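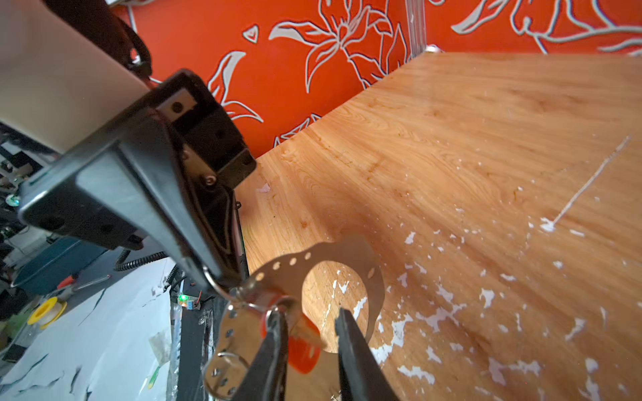

Does the color of a wall change how you feel?

Leilani Schumacher charges $300 to walk through your house and tell you what your walls are doing to you. I went to meet her expecting to be sold something, and I was, a little. She is also good company and makes strong coffee.

Her firm, Munder, is mostly her and a part-time bookkeeper. She used to sell paint. "People would come in wanting a blue, any blue, and they'd stand there for an hour," she says. "Nobody was scared of picking a faucet. They were terrified of picking a blue."

I ask what the consultation gets you. A written plan, she says, with colors for each room and a list of rooms to leave alone. Red and orange wake people up. Green settles them. Bedrooms should be "quiet."

I tell her I have read that about green in a dozen magazines and never seen where it comes from.

"There are studies," she says.

Which ones? She says she'll send me some. What arrived two days later was a link to her own newsletter and a survey of 133 past clients, most of whom said they felt better in their homes after the work was done. I would hope so. They had also thrown out a lot of junk, moved the furniture and had the windows washed, and the survey didn't ask about any of that.
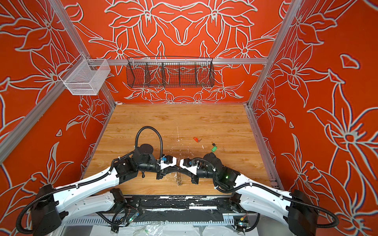 Lilies outlined in pale gray-white on red-orange walls.

To be fair to her, she doesn't duck when I bring this up on the phone. "You want me to say it's the paint and only the paint," she says. "I can't. Somebody decides to fix a room, they fix the whole room."

Then why call it color therapy on the website?

There is a pause. "Because 'decorating' doesn't get calls."

That was the best answer I got all week, and I liked her more for it.
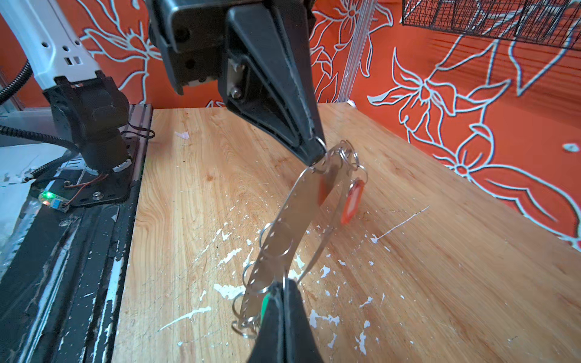

The case of the orange dining room

Her favorite story is about a family who painted their dining room bright orange on her advice and started eating dinner together again. I asked to speak to them. She put me in touch with the mother, Myrtle Baptiste, who was happy to talk and remembers it differently.

"We got a new table," Baptiste says. "The old one wobbled so bad you couldn't put soup on it. And my son quit his evening job." She does like the orange. Her husband put up with it for eight weeks and then stopped mentioning it.

The whole room cost them $867, table not included. She would do it again, though she'd go a shade darker near the kitchen door, where the fingerprints show.

I read these quotes back to Schumacher, who laughed and said the table was her idea too.
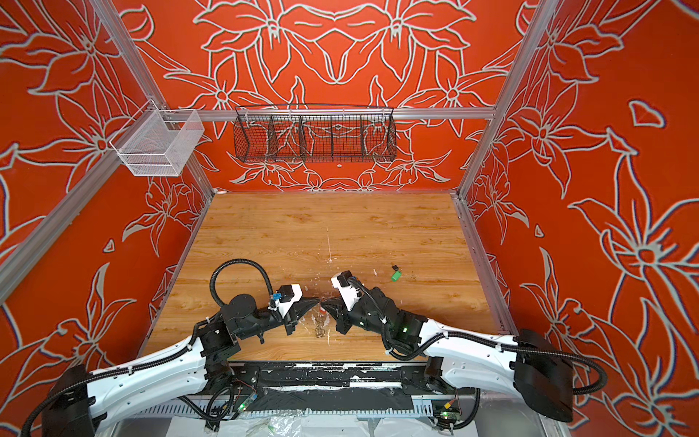

What bothers me is the certainty. If she told people that bright walls are fun to live with and plain ones are easier to match with a couch, I'd have no complaint and she'd still be right. The trouble starts when a shade of green is supposed to lower somebody's blood pressure. I asked whether she had ever measured that, even once, even on herself.

"No," she says. "I hate those cuffs."

Her own living room, by the way, is white. She rents, and the lease doesn't allow paint.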